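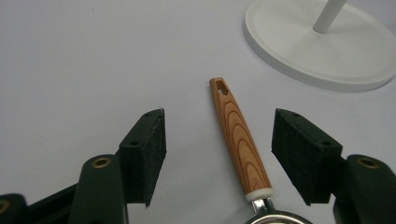
Item 12: strainer, long handle, wood-grain pattern.

Tellavley kitchen, small utensils check, February
Checked by Musa Iyamu. Read over by Ebuka Usman.

Hanging hole in handle: present. Slot near the tip.
Handle firm when twisted: pass, just about. I'd like to see it after another month of use.
Handle surface: pass. The grain is a printed pattern, so "natural wood, oil monthly" on the old sheet should go. Who wrote that?
Mesh, held up to the light: pass. No broken wires found.
Rim, food trapped under the edge: fail. Washed again, then pass. The rota says it was cleaned at 3. I have my doubts.
Stored on hook: no. Same comment as last time.

Action: recheck in 2 weeks. Elov say their handles last for years, but I'll believe the twist test.

E.U.: Agreed, except the hook. It's too high for half the staff.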